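Gindton Simulation Services — Support Ticket Record
Subject: Two-arm cell, bathroom scene: wrist views and grasp check
Opened by: Andbridge site, 6 February 2018
Assigned to: Mansa Korletey
Status: Open, awaiting site response

The site reports that the right gripper stops short of its commanded width when the Jindine bathroom scene is loaded. The left gripper is not affected. The site requests a review of the finger settings and of the camera mounts on both wrists.

The BIOKEEP tube was used as the reference object for the grasp check, held upright between the fingers with the label turned to the wrist view. 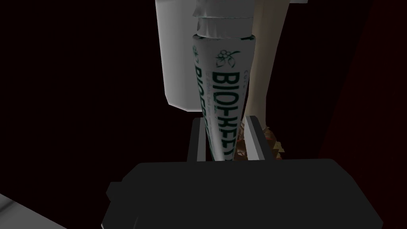
Settings were then compared with the stored Tetteh profile. The finger force limit had been entered as 400 in one file and 40 in the other. The lower value is correct for this cell and has been restored in both.

The site should confirm that both arms can reach the fixtures without contact between the forearm and the torso panel. The left arm works at the toilet and the right arm at the sink.

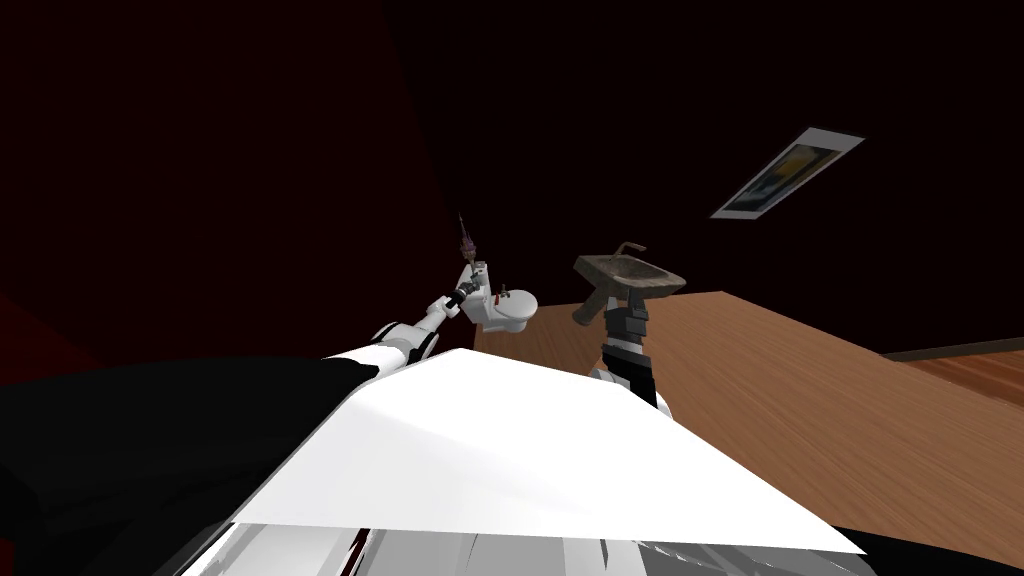
Finger travel is to be checked with the gripper open and nothing between the fingers. Please run the open command two times and record the reported width after each — the values should agree.
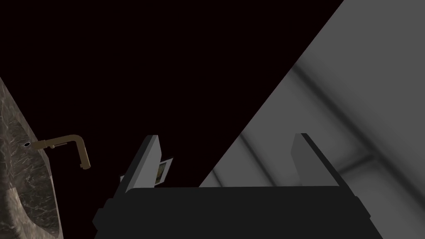

If they do not agree, reload the profile before making any change to the wrist mounts. Do not edit the mount file by hand.

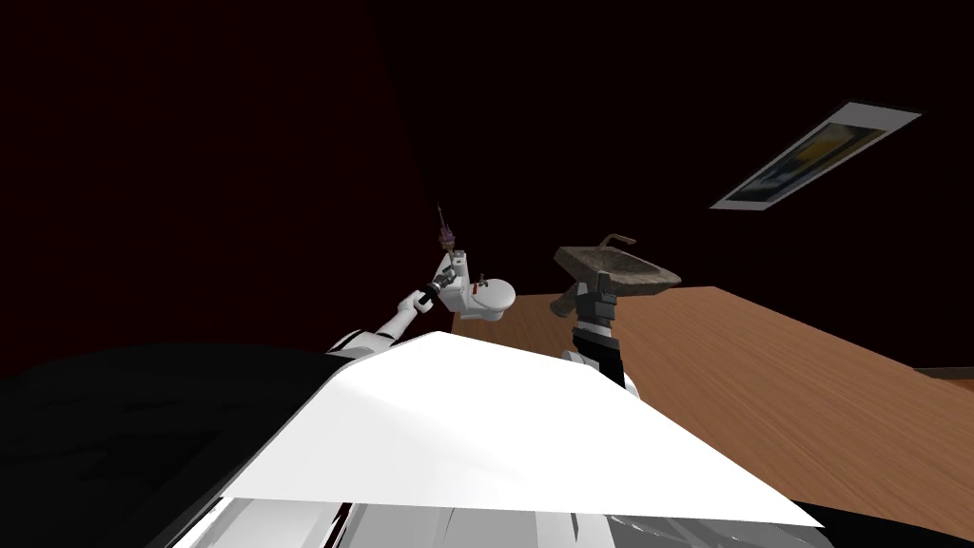

Page 2 of 2

The head view is to remain at its present tilt until the ticket is closed. Andbridge is asked to return the width readings and the controller log under this ticket.

Contact the Gindton support desk | © 2018 Gindton Simulation Services | Back to top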